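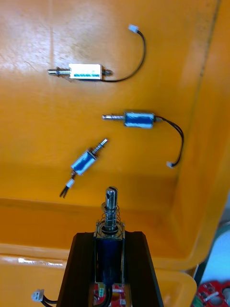
Solenoids in an orange bin

So I've finally done the cupboard under the stairs. If you've been reading since June you'll know I've been promising this for ages, mostly to Mhairi, who can't get the hoover out without a landslide. It took me the whole of Saturday, July 24, 2021, and I ache in places I didn't know about.

I come from a family that keeps bits. My dad kept screws in jam jars, my gran kept jam jars, and I keep anything with a wire coming out of it (I know, I know). When we moved from Codberg to Skillham we brought 29 boxes with us, and I'd say most of those were perfectly sensible boxes with saucepans and towels in them. The others went straight under the stairs with MISC written on the side.

The trouble with MISC is that every single thing in it was kept for a reason, and you have to remember the reason before you can throw it out. I spent a good half hour with a brass hinge in my hand! It was from the wardrobe in my first flat, the one with the door that fell on my flatmate. Do I need the hinge? No. Did I put it in the bin? Also no. It's on the windowsill now, looking quite nice.

There were three kettle leads and no kettle. There was the remote for a telly we gave away years ago. There was a bag of Ivard shelf pegs, still sealed, and I went all over the house looking for the shelf they belong to and we don't have one. Mhairi thinks it was the white one in the old bathroom. I think we were just given the wrong bag.
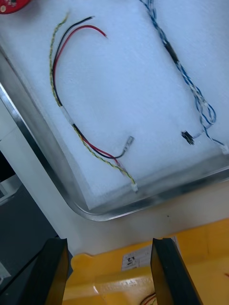 POTTERING / HOUSE & HOME

I did have a system. Keep pile on the left, charity pile by the front door, tip pile in the porch. That worked beautifully until lunchtime, when it started raining and the tip pile had to come back in, and then the cat got into the charity pile and went to sleep on a waffle maker.

Mhairi came to help after that and she's much more ruthless than me. She holds a thing up, counts to five, and if I haven't said what it's for, it goes. I lost a bicycle pump that way and I'm still a bit sore about it, as I knew perfectly well what it was for, I just couldn't think of the word "tyre" under pressure.

What I did get to keep was the old Kikuchi radio. It was my uncle's and it hasn't made a sound in all the time I've had it, but the dial still turns with that lovely heavy feel, and one day I'm going to sit down with it and a pot of tea and find out what's wrong. Mhairi says she's heard that one before. She has. 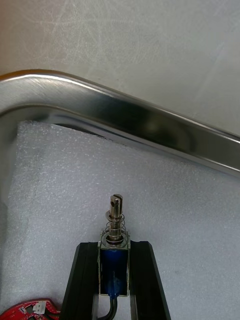
Plunger, spring and two dark wires

We ended up with seven bags for the charity shop and one box of bits, which I was allowed as long as the lid closes. It does close, if you lean on it. I've labelled it properly this time, with a list taped inside, and the hoover now has its own hook and comes out with one hand.

Next up is the loft. I've been up the ladder with a torch and come straight back down again. If anybody wants a sealed bag of shelf pegs, leave me a comment and I'll pop them in the post!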